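`clakovell` converts garment measurements into listing text for secondhand shops. It reads one CSV per batch and writes one plain text file per item.

## Install

Unpack the archive and run `make install`. Python 3.10 or later is required. There are no other dependencies.

## Input columns

| Column | Type | Notes |
|---|---|---|
| `item_id` | string | unique within a batch |
| `category` | string | see `categories.txt` |
| `chest_cm` | number | flat width, not doubled |
| `sleeve_cm` | number | shoulder seam to cuff |
| `closure` | string | `zip`, `button`, `snap`, `none` |
| `trim` | string | optional, free text |

Empty cells are skipped. A missing `item_id` stops the run with exit code 17.

## Usage

 clakovell build batch.csv --out listings/

Use `--units in` for inches. Values are rounded to the nearest half inch. Titles are cut at the last full word before `--title-max` (default 24).

## Categories

- `coat`: any outer layer that ends below the hip.
- `jacket-quilted`: stitched panels of any shape. Put studs and braided hems in `trim`, and set `closure` to `zip` for a full-length zipper. 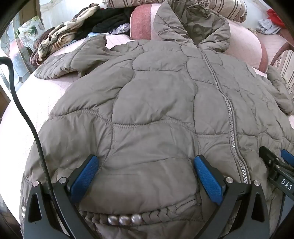 - `knit`: sweaters and cardigans. `sleeve_cm` is measured with the cuff unfolded.

## Known issues

- Semicolon-separated files are read as a single column.
- `trim` text over two lines loses the second line.

## Maintainers

Wing-yan Tam (parser), Mirsad Janevski (templates). Released under the MIT license.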